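Venusura: New and Selected Poems, by Gisela Paredes

Translated by Telma Mansilla. Paperback, sewn binding. Published by Ferrand.

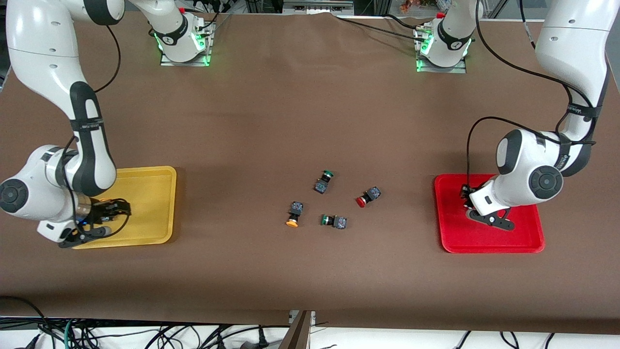 About the book

Venusura collects the work of 10 years by Gisela Paredes, most of it out of print in Spanish and none of it published before in English. The book is 280 pages long, with the Spanish on the left and Telma Mansilla's English on the right. It opens with the new poems and then goes back through the earlier books in order, ending with the pamphlet Paredes printed herself while she was working as a proofreader for a shipping newspaper.

The title is the name of the river town where she grew up. It appears in the poems less often than you might expect. There is a long sequence about the ferry landing, a shorter one about her grandmother's kitchen radio, and a group of six sonnets addressed to the man who ran the weigh station. After that the town drops out for nearly a hundred pages and comes back in the pamphlet under its old spelling.

Paredes writes mostly in short lines with very little punctuation. She likes lists of prices, bus routes and the names of boats. Readers who know her from the magazine poems will find those here, some of them revised. "Customs Shed" has lost its last stanza, and "Second Letter to the Dredging Company" now comes before the first letter, at the author's request.

We use our second size of hardback boards for the library edition, which has the same page numbers as the paperback. Teachers can order either and stay on the same page as their students.

We use cookies to remember your cart and to see which pages are visited. By continuing to browse you accept our cookie policy. Accept / Manage settings

What is in it

The new poems take up the first section, called Low Water. They were written over two winters and are the longest things Paredes has done. "The Pilot's Daughter" alone runs to 22 pages and changes speaker four times, with no marks on the page to tell you when.

Next comes a generous selection from Sovico, her second book, which was set in and around a button factory of that name. This is the section most people ask about. The workers' poems are all here, including the one that was read on the radio and brought her most of her readers. The prose pieces from the original edition have been left out, except for "Night Shift Inventory," which the translator argued for.

Fudurell follows. It is a single poem in numbered parts and is printed complete. Fudurell is a made-up saint, patron of people who miss trains, and the poem tells of his life, his one miracle and the quarrel over his bones. It is much funnier than the rest of the book. Mansilla's version keeps the rhyme in the hymns and drops it elsewhere.

The pamphlet closes the volume, followed by notes, a short afterword by the translator and an index of first lines in both languages.

About the translation

Mansilla worked from the first editions and from a marked-up copy that Paredes keeps for readings. Where the two differ she has gone with the marked-up copy and recorded the older reading in the notes. The weights and measures have been left alone. So have the boats' names, even the ones that are puns, and those are explained at the back.

From her afterword:

"I spent a month on the word she uses for the mud at the landing. It is a word for mud and also for a debt that is small enough to joke about. I tried 'muck,' I tried 'slack,' and in August I gave up and wrote 'mud,' and put the debt into the next line, where there was room for it."

Some readers will disagree with choices like that one, and the facing Spanish is there for them.

From the book

The opening of "Weigh Station," from Low Water:

He wrote the truck down before it stopped
and the driver down before he spoke
and me, on the wall with my shoes off,
he wrote me down as gravel

A longer extract, with the Spanish, is printed in our spring catalog.

Format and price details

Title: Venusura: New and Selected Poems
Author: Gisela Paredes
Translator: Telma Mansilla
Language: Spanish and English, facing pages
Length: 280 pages
Binding: paperback, sewn; also in hardback for libraries
Paper: uncoated, cream
Cover: one-color letterpress on gray card, no jacket
Extras: notes, afterword, index of first lines

The price is shown in your cart and includes sales tax where we are required to collect it. An e-book is not planned. The facing-page layout does not hold up on small screens, and the author prefers print.

Ordering

Copies are in stock and leave our office within 2 working days. Bookstores can order direct at the usual discount, with returns accepted on unmarked copies. For class sets, write to the office before placing the order and we will send a separate invoice. We can supply up to 10 desk copies a term to any one department, so please have one person write on behalf of everybody.

The first printing has an error on the contents page, where "Customs Shed" and "Ferry, Returning" have swapped page numbers. A correction slip is tucked into each copy. If yours is missing, ask us and we will mail one.

Review copies are available in print only. Please give the name of the magazine and a mailing address.

Also from Ferrand

Readers of Venusura often buy Mansilla's own collection, Borrowed Ladder, which shares some of its river vocabulary and was written during the same years. The two books can be ordered together and will ship in one package.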